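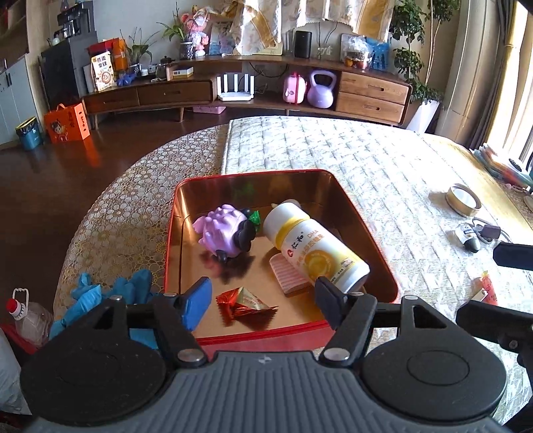 Left gripper at the tin, foil sweet between the pads

Ticket 467: left gripper loses small items on lift
Project: Mulix two-hand build
Opened: 11/06/2018
Status: open, workaround in use
Component: finger linkage, left hand

Symptom
Pads close on the item, hold for a moment, then the item slips out towards the front as the hand is raised. Happens with foil-wrapped sweets and other thin objects. The toy sheep is not affected. The supplement bottle is affected only when gripped near the base.

Setup
Metal tin with mixed contents on the large table. Printed linkages, steel pins, servo on Nokula driver board, firmware build 253. Right hand is the same design and does not show the fault.

Log

1. Checked supply at the driver under load. No dip. Ruled out.

2. Swapped left and right servos. Fault stayed with the left hand. Swapped back.

3. Read closed position from the encoder. Left stops at 1,119 counts with nothing between the pads, right stops at 1,086. Homing repeated after a cold start, same result to within two counts.

4. Suspected the pads. The blue left pad is from a different batch of silicone from the dark ones. Cleaned with isopropyl, no change. Fitted a dark pad on the left, slight improvement, still drops sweets. Blue pad refitted so that only one thing changes at a time.

5. Removed pivot pins and measured the holes. The two large pivots next to the body are fine. One outer hole is oval by 0.3 mm. With the pin back in, the finger tip can be rocked by hand and the pads meet at the rear edge first. This matches items being pushed forwards.

6. Packed the oval hole with a turn of brass shim. Slip rate fell from nine lifts in ten to two in ten on the same sweet.

Workaround
Leave shim in. Limit closing current to 133 mA for anything in foil. Approach from above the item, not along the floor of the tin.

To do
Reprint the outer link with a bushed hole. Bushes on order from Sesteck. Check right hand for the same wear when the left is reassembled. Re-run homing and store new offset.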